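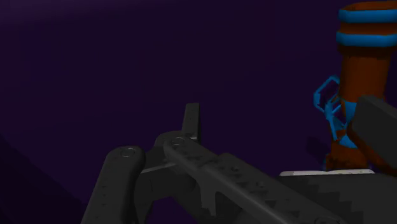
Visit to the Grenar workshop
19 May 2022

14 comments

Grenar is a shared workshop on the ground floor of an old printing business in Drunberg, a short walk from the bus station. It has 40 members, most of whom build furniture or fix bicycles. I went because one group there is building a robot arm setup to sort salvaged plumbing parts, and they open the doors to visitors one evening a month. Entry was 5 dollars, paid into a coffee can.

The group calls the project Vomia. It began in February, after the workshop took in several crates of mixed fittings from a supply store that was closing. The plan is for an arm to pick each piece off a soft surface, turn it, and set it in the right bin. For now almost all of the work is in simulation. They have the bench and the bins, and a gripper mount that has been reprinted more times than they would like. The arm itself is a shared purchase that they are still paying off.

I got there a little before seven. The wood shop was loud, so the talk was held in the back room with the door shut. There were 8 of us on folding chairs facing a monitor. The first half hour covered the bench, which is built from leftover lumber and bolted to the floor. It had to be rebuilt once when the first version rocked from side to side. They passed around an offcut from the old one so we could see where the bolts had pulled through.

After that they opened the simulator and ran some pick attempts. The test surface on screen is a purple cushioned thing with broad folds. I had expected a flat table. The member at the keyboard said a flat table was where they started, and that it taught them very little about pieces that lean or settle into a dip. A branched fitting is a hard shape even without the folds. The gripper can close on any of the segments, but depending on which one it takes, the rest of the piece may swing around and hit something.

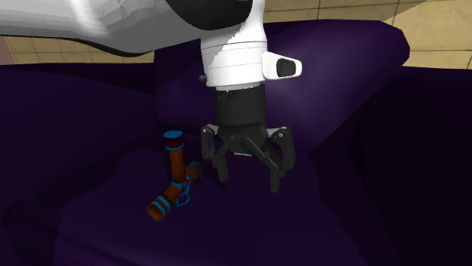 The arm over a branched fitting in the Vomia simulator, gripper open.

Somebody asked about the blue outline on the fitting. The answer was that they draw shapes like that over the model when they are checking contact, and forget to switch them off. A simplified contact shape runs faster, but if it is too simple the fingers stop short of the part or sink into it. They spent most of March on this, by the sound of it.

The views from close behind the fingers were harder to read than the ones from farther back. Much of what you get is gripper, and the part you care about is off to one side. The group wants to use both kinds of view together. I asked if they had tried with only the far one. They had, and they were not happy with how it judged height.

We took a break at eight. Coffee was free and there was a plate of sesame cookies from Bùi, the bakery across the street. I used the time to look at the parts shelves. The crates are still mostly unsorted, and the group thinks there are 400 fittings in the first one alone. A person could sort that in an afternoon, as a man in a work apron pointed out to me. He has a point, but I don't think anyone there is doing it for the fittings.

The second half was about cost and was shorter. The bench came to very little. The arm is most of the budget, and the computer was donated by a member who had replaced his. The software was written by two people in the evenings, and they would like a third. They keep a paper notebook next to the keyboard with a line for every change they make, and they let us page through it. A lot of the lines just say "undo yesterday."

A few notes if you plan to go:

The front entrance is locked after six. Use the side door – it sticks, so push hard.

Parking behind the building is for members. There is street parking by the bakery.

The back room gets warm with the door shut and has one window. Sit near it if you can.

Bring a fitting if you have an odd one. They are collecting shapes to model and will give it back.

I plan to go again in the fall, when they hope to have the real arm bolted down and moving. If they are still in the simulator by then I would go anyway, and I would like to see how they handle two fittings tangled together, which they skipped this time.

Share 23
Comments (14)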